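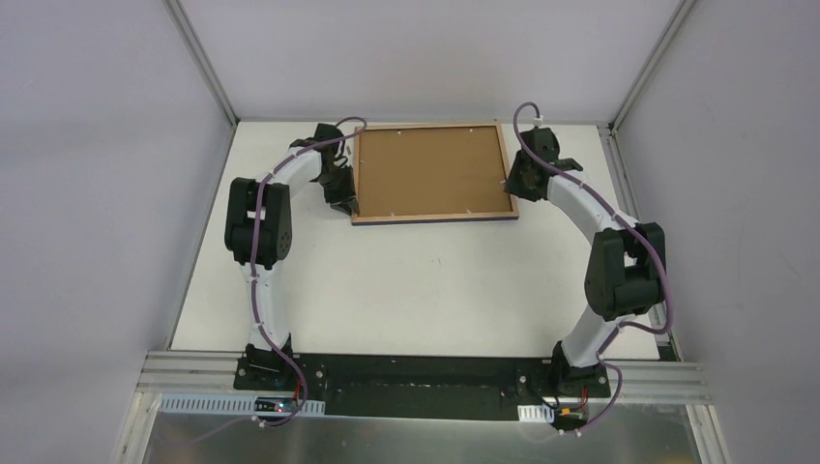
Seraina Egger would like more people to understand how slow the good part is. Most of the attention goes to the day a robot does a job by itself, she said, when the months before that are where everything gets decided, one short recording after another.

Those months are well under way at Grovstead, a small workshop lab where a two-armed setup known in the building as Vako is being taught to handle shallow wooden trays. Since February the group has been collecting demonstrations, and the number of usable ones now stands at 2229. That is enough to start the first serious round of training, and the mood in the lab is very good indeed!

The idea is simple to explain and fiddly to do. A person guides both arms through a task, the computer stores the camera view and the position of every joint, and the recording goes into a growing collection. Later, a learning system goes through the whole pile and tries to work out what the arms should do next, given what the camera sees. Nobody writes out the steps by hand. If the recordings are sloppy, the robot learns to be sloppy too.

Trays were chosen for a reason that will make sense to anyone who has carried a wide, flat thing with one hand. A single gripper can pinch a rim, but the other side swings away. Two grippers, one at each side, can keep a tray level, turn it or slide it across a table, as long as they agree with each other the whole time. Getting them to agree is the hard bit, and the bit that Grovstead is excited about.

"With one arm you can be a little late and it doesn't matter," said Wendelin Fuchs, who has guided more of the sessions than anyone else in the group. "With two, if the left side is late, the right side is already pulling. You feel it in your wrists. After a week you start doing it properly without thinking, and those are the recordings we want."

The collection is called Mösli, and it is divided into 37 small variations. In some the tray starts square to the table, in others it starts at a slant. Some recordings begin with the arms close to the rim and others with them well back. There are versions where the person deliberately takes a poor first grip, backs off and tries again. Fuchs is especially fond of those. Earlier test systems had only ever seen clean work, he said, and when a finger slipped they simply froze, or kept going through the motion with nothing in their grip.

So 918 of the recordings now include some kind of correction. It might be a gripper that opens and moves a little farther down the side, or a tray that gets nudged straight before the real move begins. The group used to throw these away. Remo Tanner went back through the old sessions to rescue as many as he could, and labeled each one with the moment where things went off and the moment where they were right again.

Tanner also runs the weeding. Every recording is watched once at double speed before it goes in, and anything with a long pause is set aside. Long pauses turned out to be a bigger nuisance than bad grips. People stop to think, or glance at the clock, and a learning system will happily pick up the habit of stopping too – right in the middle of a move, for no reason anyone can see.

Sessions are kept short. Nine demonstrations, then a break, then somebody else takes over. Changing people often has a second benefit, because everyone has a style. Fuchs comes in low and slow. Egger moves both arms at once and is finished sooner. Severin Zaugg, the newest member, tends to set the left gripper first and bring in the right one after it. All three ways work, and the group has decided to keep all three and see what the system makes of them.

The training itself will use Zirero, the lab's own software, which has been rewritten over the winter to treat the two arms as a single body. The old version planned for each arm separately and tried to match them up afterward. Early trials on a slice of the new recordings look promising, Egger said, though she would not be drawn on a success rate until the tests are run on starting positions that the system has never seen.

Once the trays are going well, the plan is to add things to carry in them, beginning with light objects that slide. That will mean a fresh round of recording, and Zaugg has already asked for the early shift. In the meantime the group intends to share Mösli with other labs that work with two arms, poor grips and all. Gebhard Stöckli is writing the notes that will go with it and hopes to have them ready before the next batch of sessions starts. Labs that want a copy can write to Grovstead and ask for the tray recordings.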